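Mar 26, 2026
Kitchen corner, Prondthorpe room – dishes

Went thru the tableware again before the Bondarchuk visit. Notes while I remember:

– Square plates: keep stacked, dark rim ones with the flowers go on top of the pile, not under. Found a chip on one, set aside, logged as 2,756.
– Sunburst plates (該吃飯了 – "time to eat") want their own pile. They slide on each other, need felt between. Order 14 pads from Gollell.
– Plain white rounds live in the wire rack, on edge.
– Mugs still have no home. Shelf? Hooks? ask Kirorance if they have the seven-hook rail, the short one wont do.
– Floral cloth bunches up near the metal strip, re-tape it.
– Pig stays. Bib could use a wash.

Rest of the glaze check tomorow, ran out of time.

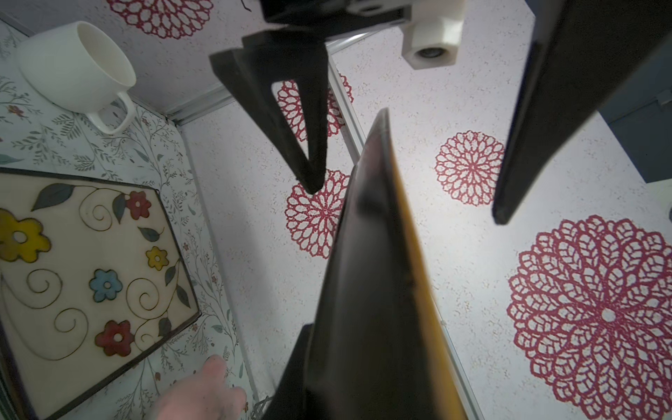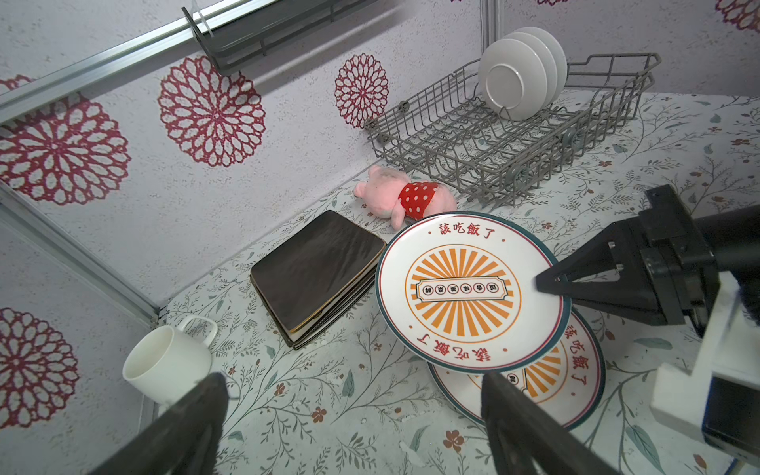
First: flower plate and mug on the floral cloth. Second: sunburst plates, square stack, rack behind.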